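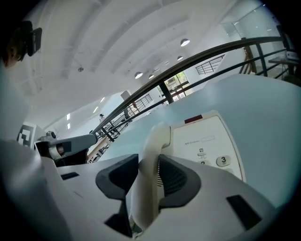

README last changed: Wednesday, October 26, 2022

Umalel – phones, plugs and other things on the desk

Hello, and thanks for downloading this. Umalel is my collection of short recordings of people doing the small jobs that keep a desk going. Picking up the phone, putting it back, plugging in a charger, finding out the charger wasn't the one you wanted, winding up a cable. I've tried to write down everything I'd want to know if I were opening the folder for the first time, and probably a few things I wouldn't.

What's in it

There are 552 recordings in this release, sorted into 15 tasks. Each task has its own folder with a plain text file called notes.txt, which is me rambling about how the objects were laid out and anything odd I spotted when I watched the recordings back. Please do read the notes, they're short and I was quite fond of writing them!

The tasks fall into two lots. The phone tasks cover lifting a handset, putting it back on its base, pressing a key, and moving the whole telephone to another part of the table. The power tasks cover plugging in, unplugging, flicking a switch, shifting a power strip, and tidying the cable afterwards (or trying to).

About the telephones

I have a soft spot for desk phones. There's a proper weight to them, and the handset has to go back a certain way round or it sits up at one end and looks cross with you. The one you'll see most is a pale one with a white handset and round number keys. I picked it up with a box of other office bits from Godinho, a clearance shop that sadly doesn't do phones any more.

A handset counts as "put back" when both ends are down in the base. If one end is resting on the edge I've labelled it "nearly", and you can decide for yourself whether nearly is good enough. I went back and forth on this in August and changed the labels twice, so if you have an older copy your numbers won't match mine. Sorry.

None of the phones is connected to a line. Number keys get pressed in no special order and nobody's real number is in there.

About the plugs and the power strips

Plugging something in sounds like the dullest job in the world until you watch it over and over. People come in at an angle, miss, turn the plug over, lean right in to see where the holes are, and then it goes in and they've already moved on to the next thing. I love these recordings.
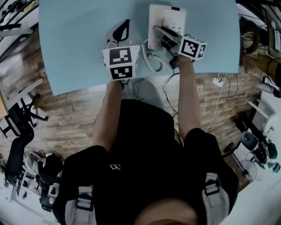 The other half of any plug job is the cable, and that's where most of my notes ended up. A cable that starts off coiled doesn't stay that way for long. One that hangs over the front of the table pulls on the plug a little, which changes how you have to hold it. I've marked each power recording with a cable word: coiled, straight, hanging or muddle. Muddle is for when I gave up. If two cables are out at once, the word belongs to the one being handled.

I haven't tidied the floor for anybody. Adapters and spare leads end up down there, and if you're cropping to the tabletop you'll lose them, so keep the full view if you care about where a lead goes once it leaves the table.

How the folders are named

Every folder starts with the object, then the job, then a running number. So you'll get phone_lift, phone_return, strip_plug_in, strip_unplug and so on. The running numbers have gaps in them because I deleted things. The gaps don't mean anything and you needn't write to tell me about them, though several of you kindly have.

Inside each folder you'll find the recordings, the notes, and a small table called labels.csv with 5 columns: recording, object, start, end and result. Start and end are in seconds. The result is "done", "nearly" or "stopped". Stopped usually means somebody decided to begin again.

Things that aren't very good

Pale things on pale tables are hard to make out. White handset, light blue table, bright room – if your edges wander off, that'll be why.

There's only one style of wall socket in the whole set, with round holes. I'd like to add others, and Brinia (my next collection, kitchens mostly) will have some square-pin ones in it.

The start times in strip_unplug are a bit loose. I marked the moment the hand sets off towards the plug, and in the other folders I marked the moment it touches. I'll fix this when I can face it.

Using it

Use it for whatever you like as long as you say where it came from. "Umalel desk recordings, Istdale" is plenty. If you find a wrong label, send me the folder name and the recording number and I'll put it right in the next release. Corrections to my spelling are welcome too, but they go to the bottom of the pile.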